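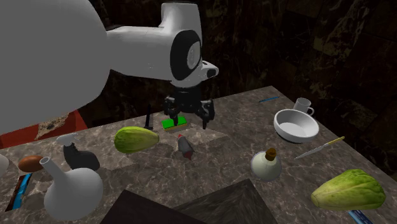

Pentti Oksanen's objection, when he read last term's version of these notes, was that a student could collect 500 demonstrations in simulation and still have only one demonstration, repeated 500 times. He meant that if the objects start in the same places and the operator always picks them up the same way, the files differ only in noise. Keep his remark in mind for the whole of this unit.

Unit 4: Collecting demonstrations in simulation

Reading before the session: chapter 3 of the course reader, and the Gruvine setup page.

1. What one example contains

An example (we also say "episode") is a recording of one attempt at one task, from reset to stop. Each time step holds the camera images, the joint positions of the arm, the gripper opening, and the command the operator sent. The task sentence is stored once per episode. Write it before you start, and write it so that another person could do the task from the sentence alone. "Put the green sponge in the white bowl" is fine. "Clean up" is too loose for this unit.

2. The kitchen counter set

We use the Munuswood counter in Gruvine. It has a stone top and a mix of household items and produce: sponge, spray bottle, vase, bowl, mug, pen, knife and so on. The mix is deliberate. A sponge can be grasped from nearly any side. A pen lies low and needs the fingertips close to the stone. The large yellow-green vegetables are wide for the gripper and should be approached across the narrow direction. A vase has a neck and a body, and the learner has to see both kinds of grasp if you want it to choose between them.

Leave the extra items on the counter even when your task uses only two of them. A policy trained on a bare counter tends to fail as soon as something else is put down next to the target.

3. Resets

Run the reset script between episodes. It draws a new position and rotation for every object and rejects layouts where two objects overlap. Do not move things by hand afterward to make the task easier. If the target has landed out of reach, mark the layout as skipped and reset again. Skipped layouts are logged, and we look at the log when we grade.

The arm also starts from a slightly different pose each time. Students often turn this off because it makes the first second of teleoperation awkward. Leave it on.

4. Operating

Open the gripper before you come down over the object. Approach from above, slow down near the counter, close, wait for contact to settle, then lift. Pauses longer than two seconds should be trimmed, as the learner will copy them. If you miss a grasp, recover and carry on. Recoveries are useful and should stay in the set, tagged "recovery".

Change operators at least once. In the August data from the Leinonen group, 922 episodes were recorded by the same person, and the trained policy would only grasp from the right. New layouts did not help. Adding 40 episodes from a second operator did.

5. Labels

Every episode gets one of these:

success: the final state matches the task sentence
failure: it does not, or the time ran out
discard: software fault, dropped connection, wrong task sentence

Failures are kept. They go in a separate folder and are not used for imitation, but we need them in Unit 6 when we train the success detector. Use "discard" only for the faults listed. A clumsy success is still a success.

6. What to hand in

Each pair submits 40 successful episodes for one task, the failures recorded along the way, the reset log, and a one-page note. The note should state the task sentence, who operated which episodes, and a plot of the target's starting positions over the counter. If the plot shows a cluster, say what caused it.

Upload to the Fadmont server under your pair number. Check that the playback tool opens your first and last episode before you submit. The deadline is 21 November 2019 at noon. Files that do not play back are returned ungraded and can be resubmitted once.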